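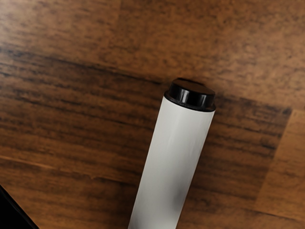

Wostitz Demonstration Mornings
Booking and visitor information

Bring a cup of tea, take a seat on the long bench and stay as long as you like – our demonstration mornings at Clodurley are meant to be unhurried. We open the workshop doors at 10.30, Ghazala Durrani says hello and shows you where to hang your coat, and then we get on with the thing most of you have come for, which is watching the Wostitz bench arm handle ordinary desk objects.

What you will see

The morning is in two halves. The first is done in simulation on the big screen, using the same control software that drives the arm itself. Tanveer Malik usually runs this part. He starts with a marker pen lying on a wooden table, a simple enough thing to look at, and he is very good at explaining why a smooth round barrel lying at an angle needs a bit of thought before anything goes near it. Do stop him and ask! He would much sooner answer a question halfway through than save them all up.

After the break we move over to the bench, and Ívar Ladefoged takes you through the Wostitz at close quarters, with its guards on. You can try the hand controller yourself, and younger visitors are very welcome to have a go with a grown-up beside them.

About the Wostitz bench arm

Order code: 1551
Fingers: 2, with replaceable pads
Supplied with: hand controller, bench clamp, Kirkham simulation software
Power: ordinary wall socket
Suitable for: schools, colleges and small workshops

The Kirkham software is included in the price and can be used on its own, so a class can practise on the screen while one group has the arm. Kausar Mirani looks after schools and will happily talk through how other teachers have fitted it into a term.

Coming along

Places are free, but we can seat only 18, so please book. The next mornings are in January and March. Parking is behind the Kazmi building, through the second gate – the first one belongs to our neighbours and is kept locked. The workshop is all on one level and there is a quiet room if anybody needs it.

To book, or to ask for a visit to your own school, ring the Clodurley office and ask for Sobia Janjua on extension 17.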